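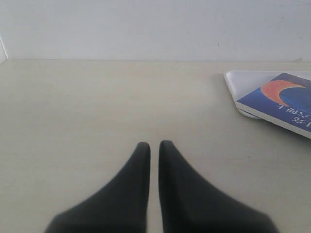 Unit 2: Arranging a Work Surface
Instructor: Latrice Greenberg
Room 204

This unit considers how a tabletop is divided between storage and work. Students should be able to define the following terms by Tuesday.

Holding area: the part of the surface assigned to trays, books and papers not in current use. It is normally placed to one side.

Clear area: the part kept free for the task itself. Items are returned to the tray before a new task begins.

A book kept in a tray can be moved in a single lift when the surface must be wiped.

Reading: Başaran, chapter 2.

Assignment: Draw a plan of a table you use daily and mark both areas. Submit the plan on paper at the start of class. Late plans will be accepted only with the instructor's prior approval.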